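Walk lists missing voters after district update
Status: Resolved
Priority: High
Product: Nendeck Field, walk list builder
Opened: 23 Aug 2024

Original report

We run the field program for a state house race in Eskildsen County. Our voter file comes from Zulix and loads into Nendeck every night. We build walk lists in Nendeck and print them or send them to phones.

The file we got this week was the first one with the new precinct lines. After it loaded, our walk lists came out short. The district total on the dashboard is right and matches what Zulix has. When we add up the walk lists, 1,949 voters are missing. They are in the system, and we can search for them by name and open their records, but they never land on a list.

The district has 35 precincts. The lists are short in 13 of them and fine in the rest. We can't see what the short ones have in common. Two are in town and the others are out in the county. Party makes no difference and neither does vote history.

What we tried before writing in:

Rebuilt the lists from scratch. Same result.
Cleared all filters except the district. Same result.
Logged out, cleared the browser cache, tried another browser. Same result.
Ran the nightly load again by hand. It finished with no errors and the lists were still short.

We have doors to knock this weekend and mail going out the first week of September off the same lists, so we would like to know whether the mail counts are wrong too.

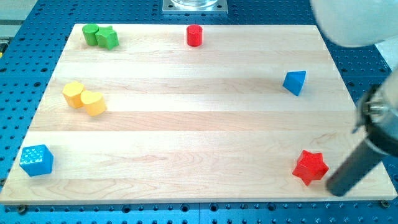

Nendeck support wrote back that the mail counts should be treated as wrong until further notice, as mail and walk lists use the same builder. They asked for the raw Zulix file, the name of one short precinct, and a voter ID from that precinct who should be on a list and isn't.

Update from customer

Sent all three through the secure upload. We also held the mail order.

One more thing we noticed. The missing voters do show up in Sivura, which we use for texting. Sivura pulls from Nendeck, so the records are getting out of Nendeck by that path. It's only lists built by precinct that lose them.

Update from support

Thanks, the Sivura detail helped. Sivura pulls by district and never looks at the precinct field. The walk list builder groups by precinct first and then sorts by street.

In the new file, the precincts that were split between two house districts have a letter on the end of the code. The part in your district might be an A or a B. Your precinct table in Nendeck was loaded before the split and only has the plain codes. When the builder sees a letter it doesn't know, it finds no matching precinct and leaves the voter out. It should give a warning when that happens, and it doesn't. We have logged that as a separate bug.

All of your short precincts are split ones. They aren't empty because the county had not moved every voter record over to the new codes when Zulix made the file, so some still carry the plain code and match as before.

Please do not edit the codes by hand. The next nightly load would put them back. 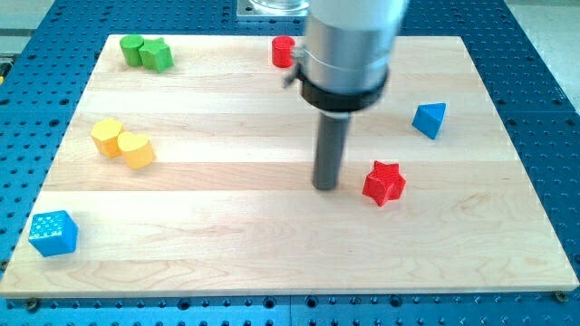 Small colored blocks on the wooden board, with the robot arm above.

Steps to fix

1. Go to Settings, then Geography, then Precinct Table.
2. Download the current table and keep a copy.
3. Choose Rebuild from Voter File. Leave "Keep retired codes" checked. If it is unchecked, voters still on the plain codes will drop off.
4. Wait for the rebuild to finish. Do not start a list while it is running.
5. Delete any saved walk lists made since the new file came in and build them again. Saved lists do not refresh on their own.
6. Compare the list total with the dashboard total.

Update from customer

Did the steps in order. The rebuild took most of the lunch hour. The first time we compared, the totals were still off – we had missed one saved list in a shared folder, and the voters on it were being held out as already assigned. Deleted it and built again. The walk lists now add up to the dashboard number. The voter ID we sent you is on a list.

Split precincts now print as two turfs, one for the plain code and one for the letter code, even where it's the same street. Is there a way to join them?

Update from support

Yes. In the list builder, turn on "Group split precincts" under Layout. It affects printing and phone turfs only and does not change the records. You can turn it off again once the county finishes moving everyone over.

The mail order is safe to release after you rebuild that list too.

Update from customer

Grouping works. Mail list rebuilt and released. OK to close.

Ticket closed by support. The missing warning for unknown precinct codes stays open under its own ticket.

Related tickets
Dashboard total does not match Zulix after nightly load
Phone turfs show the old street order
Sivura sync skips voters with no cell number
How to keep a copy of your precinct table
Early vote file loads but does not mark voters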